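*Speaker notes – Saturday session, second slot after coffee. Keep it loose, don't read this out.*

**Opening (2 min)**

Hi everybody! I'm Crescencio Echevarría, I help run the Mateos robotics club, and I'm going to talk about how a bunch of high schoolers taught a simulated arm to pick up wooden blocks. Ask who in the room has run a club. Ask who still has hair. (Wait for it.)

**How we got going**

- We had one shared computer and no money for an arm, so we went all in on simulation back in May.
- The kids named the project Clira. I've asked why and gotten three answers.
- Plug for Puvwood, our block generator – two students wrote it, and it's still my favorite piece of code in the whole club.

**The part that went badly**

Slow down here, people like this bit. First policy: great on a plain gray table with flat lighting. Then we took it to the Brallorell meet, where the judges swap the table color and move the lights, and it grabbed at shadows all afternoon! We placed 50th. Say the number, let them laugh.

So we went home and randomized everything. Table color, light angle, grain, camera noise. We made 764 new scenes and the kids argued about every ugly one.

**SLIDE – gripper view**
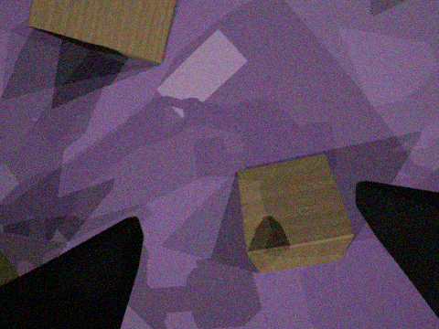
*Clira over a purple table: block between the fingers, not touching yet, and shadows all over the place.*

- Let them look a second before talking.
- Ask: which dark shapes are fingers and which are shadow? Take a couple of guesses from the back row.
- Mention the grain over everything. Our sophomores fought for more noise and I fought for less. They won.

**Wrap**

Repo link is on the handout. If you want to try Puvwood with your own club, come find me by the door – I'm around until they kick us out.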